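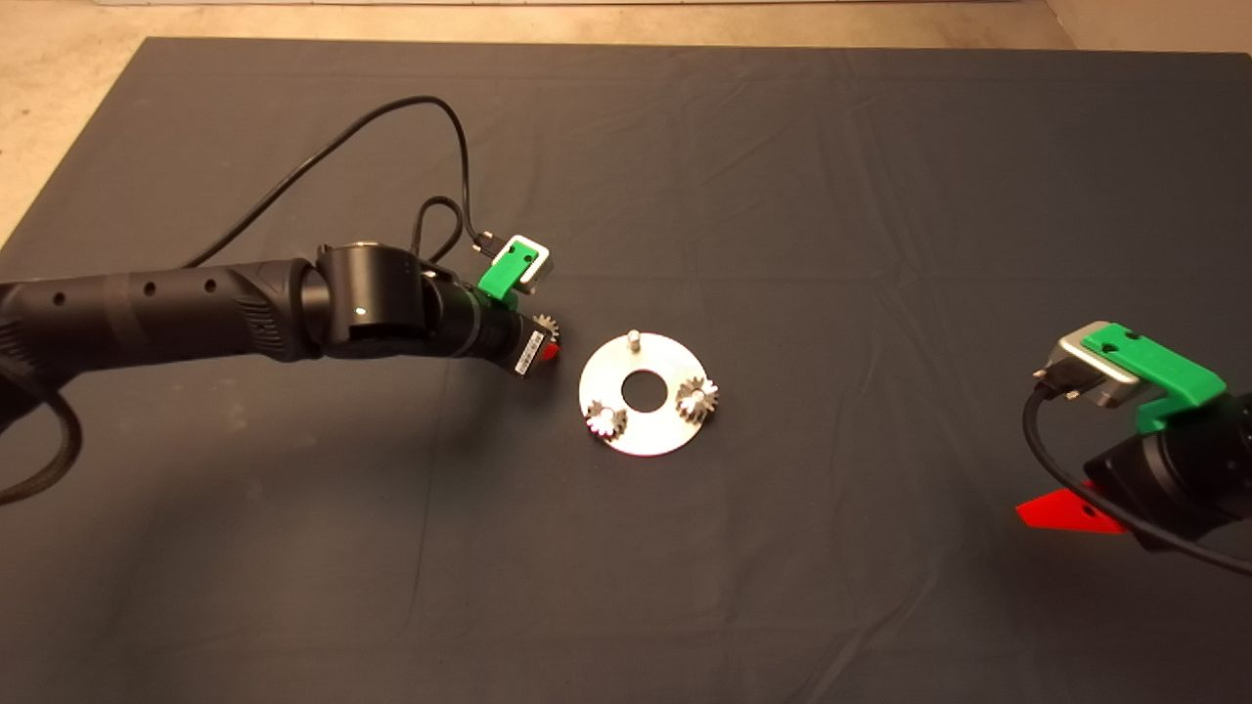 Gear-fitting arms at Alinness halted after grip fault, and the fix is a simple one

Sep 7, 2023

Folks who have been following the small-parts bench at the Alinness workshop will know that it has had a pretty good summer, so it was a bit of a letdown for everybody when the two-arm station had to be switched off in the middle of a long run and stayed off for 5 days. The good news is that it is back at work, no one was hurt, and the people who look after it have been very open about what went wrong (which we appreciate, as it makes our job a lot easier!).

The station belongs to Patwary, the small firm that moved into the old feed building in Flullstead a couple of years back, and it does a job that sounds like nothing much until you try to teach it to a machine. There is a round metal plate with upright pegs on it and a hole through the middle, and a set of small spur gears that have to go onto those pegs. An arm picks up a gear, carries it over to the plate, lines up the hole in the gear with the peg, and lets it down. A person can do it while talking about the weather. An arm has to know where the peg is, where the gear is, and just how the gear is sitting between its fingers, and it was the last of these that caused all the trouble.

What happened, as the firm tells it in the notice it sent out to its customers, is that the left arm began to lose its hold a little at the moment of contact. The gear would touch the top of the peg slightly off center, the way it often does, and the fingers were supposed to give a little and let the part find its own way down. Instead the gear rolled in the grip. On most tries it rolled only a hair and still went on. On others it tipped and ended up resting crooked, or it popped free and landed on the cloth, and the arm went right on through the rest of its moves with nothing in its fingers at all.

That last part is what made it a safety matter as well as a nuisance. The arm is meant to stop if it closes on thin air. The check that does this looks at how far the fingers have shut, and the limit had been set for an older and wider pair of fingertips. With the newer tips fitted, fully shut and empty looked to the software very much like shut on a gear, so the arm carried on pressing downward toward a peg as if it still had a part to place. On one of these passes it pushed a bare fingertip into the top of a peg hard enough to trip the force limit in the wrist, and both arms froze where they were, just as they should.

The person minding the bench hit the stop button anyway, which everyone agrees was the right call, and the station was locked out that same afternoon.

Going back through the logs took a good deal longer than the fix did. Of 195 placements recorded since the fingertips were changed, 40 showed some kind of slip, and in 2 of those the arm had gone down empty. The slips had been climbing slowly the whole time, but because the bench simply tries again after a miss, and usually gets it on the second go, the finished plates looked fine and the daily tally looked fine too. It was only the hard stop that sent people back to look at the tries in between.

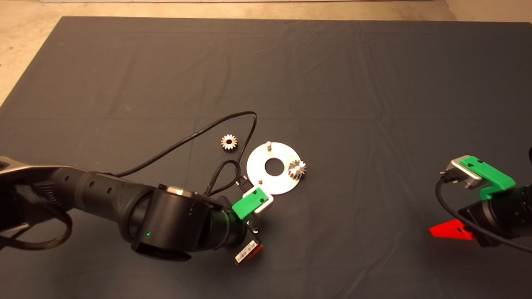 The cause of the slipping was wear. The gripping faces on the tips had been polished smooth by the gear teeth, which are small but quite sharp, and a smooth face doesn't hold a toothed edge nearly as well as a rough one. Jurner, the shop that makes the tips for Patwary, has sent a new set with a shallow groove cut into each face so that the gear has something to settle into, and it has agreed to keep a spare set on the shelf in Flullstead so the bench won't be waiting on the mail next time around.

The limit on the empty-grip check has been set again as well, this time with the tips that are really on the arms, and there is now a step in the changeover sheet that says so in plain words. Anyone who swaps fingertips has to close the gripper once on nothing and once on a gear, and write down both readings before the arm is allowed to run. The retry rule has been tightened too. The arm still gets a second try at a gear, but if it misses that one it parks itself and waits for a person to come over and look, and every miss is now shown on the screen by the bench where it used to be tucked away in a file.

There was some talk among the regular visitors about whether the cables had anything to do with it, as a snagged cable can tug a wrist off its line just enough to spoil a placement. The firm says it looked into that and found no sign of it in the force readings. It is going to tidy up the cable runs on both arms all the same, which seems sensible, and which we are told had been on the to-do list for quite a while already.

Customers waiting on gear plates should expect their orders a few days later than promised. Nothing that left the building has been called back. Plates made since the fingertip change were checked again by hand, each gear turned to see that it sat flat and ran free on its peg, and the handful that felt stiff were taken apart and put together fresh. If you have a plate from that stretch and would like it looked at regardless, the front desk at Alinness will take it in at no charge, and you don't need to dig out the paperwork, though the plate should be clean and bagged if you can manage it.

The open bench afternoons, when anybody can wander in and watch the arms at work from behind the line, are on hold until the new tips have had a proper run. Patwary hopes to start them up again in November, and the notice will go on the door and on this page once the date is set.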